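May - bookbinding bench, Neder zine run

Pamphlet job, 60 copies, 2 signatures each. Folded 50 before lunch.

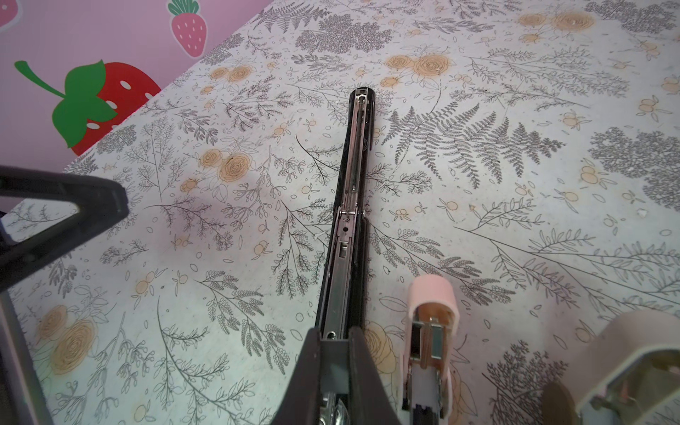
Long black stapler, open, channel and spring showing.

Risto paper cracks on the fold if grain runs wrong - check the ream before cuting, label says nothing. Scored the covers with the bone folder, much better. Wheat paste too thin again, went lumpy when I added flour. Try sifting it first.

Lui cover stock, lot 1566, is a shade yellower than the last batch. Used it anyway. Trim tommorow, new blade from Fikico in the drawer.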